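Beryl Yeoman
29 ago 2022
Compartido 26 veces · 3 comentarios

3.2. Recogida de demostraciones con pinza manual

Las demostraciones del conjunto Nisik se registraron con la pinza portátil Vallar, sostenida por un operador y provista de una cámara solidaria al cuerpo de la herramienta. Este procedimiento permite obtener trayectorias de manipulación sin teleoperar un brazo y conserva, en cada secuencia, el punto de vista que tendrá la política durante la ejecución.

Se definieron 26 tareas domésticas, entre ellas ordenar cojines, retirar recipientes de una encimera y trasladar objetos pequeños. Cada tarea se repitió 60 veces, con variaciones en la posición inicial de los objetos. Se descartaron las secuencias en las que el seguimiento visual se interrumpió durante más de tres segundos – criterio fijado antes de iniciar la campaña.

Varios operadores trabajaron de forma simultánea en una misma sala, en la que se dispusieron marcadores fiduciales como referencia espacial común (figura 3).

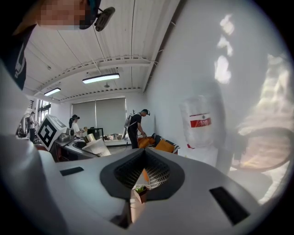
Figura 3. Vista desde la cámara de la pinza. Al fondo, otros participantes en la sala y un cubo con marcador fiducial junto a la encimera.

La política Fuvik, entrenada con estas secuencias, alcanzó una tasa de éxito del 58 % en tareas no vistas. La presencia de otras personas en el campo visual se mantuvo en los datos de entrenamiento – no se aplicó ningún filtrado a este respecto.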